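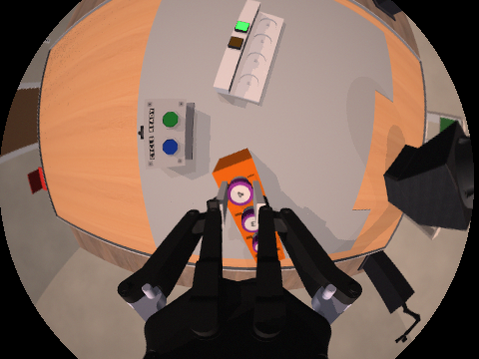

4.3. Un fallo que tardamos en ver

Figura 4. Entorno simulado de Samau: la pinza con las yemas a ambos lados de la pieza 4, sobre el bloque naranja; arriba, la bandeja de destino con sus cuatro huecos vacíos.

Confieso que esta sección no estaba en mis planes. Lancé 327 episodios con la política entrenada en Plornley, me fui a comer tan contenta y al volver tenía 26 abortados por exceso de fuerza. ¡Veintiséis! Y casi todos en el mismo punto, el agarre de la pieza 4 (Figura 4), justo antes de levantarla.

Primero le eché la culpa a la fricción, como hace todo el mundo (la subí, la bajé, nada). El problema estaba en la orientación: el bloque aparece girado sobre la mesa y nuestro estimador, en ciertos ángulos, se equivocaba en 90 grados. La pinza cerraba atravesada, un dedo empujaba el bloque y la parada de seguridad saltaba tarde, 7 ciclos después del primer contacto. En simulación da igual, pero con un brazo de verdad me habría preocupado bastante.

Corregimos el estimador y adelantamos la parada al primer contacto inesperado. Los resultados de la repetición, con el planificador Abbasi sin tocar, están en la sección 4.4.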